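Candy is a mean thing to hand a gripper, and I mean that as praise for the Karkex fingers.

I've been swapping fingers on our two bench arms for a while now, hunting for one set that can cope with crinkly plastic, and the Karkex pair is the first I've wanted to write up at length. They're black, chunky, parallel-jaw fingers with a step cut into the inner edge, and they bolt onto the gripper body we already had. I compared them against the plain Reinholz fingers that have been our default since October. Same arms, same controller, same table, same sweets, same buckets.

## The job

Candy goes in the purple bucket, wrappers get cleared off the green top, buckets get moved out of the way at the end. One operator drives both arms by hand controller, no autonomy at all. I like this job for comparing fingers because the items have so little in common. A full packet has some weight and a bit of give, and an empty wrapper is nearly nothing and slides off the moment you push it from the side. A big Skittles bag is in a class of its own – slippery, floppy, and wide enough that where you pinch it changes everything.
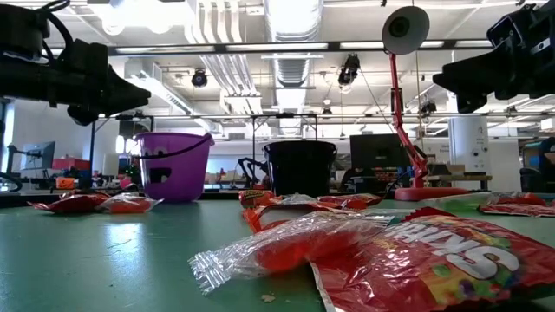 I gave each set of fingers 40 picks on mixed items and kept a plain tally. Karkex got 82 percent clean on the first try. I don't have a figure I trust for the Reinholz set (I changed the closing speed partway through, my own fault), but I was regrasping a lot more and muttering a lot more too.

The difference is nearly all in the step. With flat fingers you need to come down with the tips dead parallel to the table, or one of them skates. The Karkex notch gives a fold of plastic somewhere to go, so a slightly crooked approach still ends in a grip. It took me an afternoon to stop being so careful with it! I kept lining up these slow, fussy descents that the old fingers had trained into me, and the new ones just didn't need them.

Clear film was the item I expected to lose on. You want to grab the loose ends of the bag, well away from whatever is inside, and those ends are hard to judge on a monitor when the overhead lights bounce off every crease. My trick now is to close to a narrow gap first, drop down over one of the pointed flaps, then finish the squeeze. Grabbing the block itself works as well, but soft stuff dents, and I'd prefer to put it down looking the way it did when I picked it up.

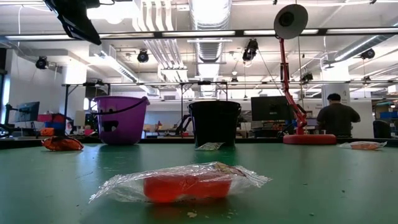 ## Buckets and handles

This is where I got really excited, so bear with me.

A thin wire handle is awful for wide fingers. The Reinholz ones could hold it, but the bucket swung like a bell and often slid along to one side. With the Karkex set you can settle the wire into the notch and close gently, and it stays where you put it. I carried the black bucket across the table over and over just because I was enjoying it.

Rims are good too. A rolled rim sits nicely against the step. Nested buckets are still hard: the two rims end up so close together that getting hold of only the inner one takes patience and, for me, several tries. I'd love a slimmer tip as an option.

## What I'd change

- The fingers are bulky. Reaching down into a bucket that already has things in it, you run out of room fast.
- They eat up a lot of the wrist camera's view. I ended up tilting our camera by 10 degrees, and that helped with the tips but cost me some of the far edge of the table.
- The mounting screws are tiny and the supplied key is worse than useless. Use your own.
- Changing both arms over took me longer than I'd hoped, mostly because I had to re-zero the opening width on each side.

## A word on the cameras

If you're trying these, sort out your views first. The ceiling cameras are great for knowing where things are and hopeless for telling whether a fingertip is over or under a flap of plastic. I did nearly all the close work from the wrist view, with the wide view up beside it so I didn't knock the lamp. The Claltano controller lets you flip between them from a thumb button, and I'd now struggle to go back to reaching for a keyboard.

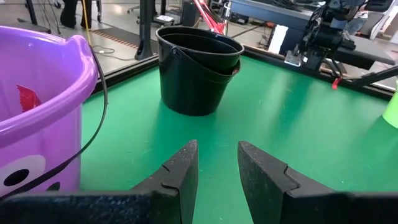 A reader in Balurby wrote back that the same fingers had been fine on snack bags there but slipped on glossy cardboard, and that a strip of thin rubber behind the step had cured it. The rubber needed replacing often, the note went on, and it made the wire-handle trick harder, so it only went on for boxes.

I haven't tried boxes yet, and I've got some rubber sheet in the drawer, so that's my next session. For bags, wrappers and buckets I'm leaving the Karkex set on both arms.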